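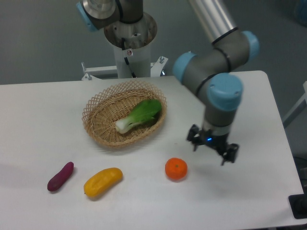
*Bok choy in an oval wicker basket, on the white table.*

# Stinell 29 Feeder Rod

**In stock. £212, tube and spare tips included.**

The Stinell 29 is a river feeder rod for people who fish for barbel and chub and mostly catch bream. We have sold it since September and had two come back. One had been shut in a car boot. The other belonged to a man who wanted it in green.

It comes from Zultska, who make four rods and change them as seldom as they can get away with. Ottavio Gatti designed the blank, and his view is that a feeder rod should bend in the middle when a fish pulls and stay out of the conversation the rest of the time. He has been asked to add a glow-in-the-dark logo. He has declined in writing.

## What it does well

Casting a loaded feeder across a pushy river without folding up. The butt is stiff enough to steer a decent fish away from tree roots, and the tips are soft enough to show a roach making up its mind. On still water it's a bit much, frankly, like wearing waders to the shops, but it will do the job if it's the only rod you own.

## What it doesn't

It isn't light. After a full day's casting you will know which arm you used. The handle is cork and takes on the smell of whatever bait you use, so choose your groundbait with the drive home in mind.

## Details

- Three sections, two of equal length
- Three push-in tips: soft, medium and "the river's up"
- Lined rings throughout, with a folding keeper ring
- Screw reel seat, happy with most mid-sized reels
- Blank weight before fittings: 212 g (yes, same as the price, no, it won't go up if you add a reel)
- Cloth bag and hard tube

## Goes with

The Zurside landing net handle, which matches it in colour and nothing else. Lino Sorrentino on our repairs bench will also whip on a replacement ring for either, usually while you wait, provided you don't mind hearing about the tench.

## Delivery and returns

Long parcels go by courier to mainland addresses. Please measure your hallway. Unused rods can come back within 29 days in the original tube. Rods smelling of halibut pellets are considered used.

Stock code: 1467

*Sorrentino Tackle. Page updated 25 February 2025.*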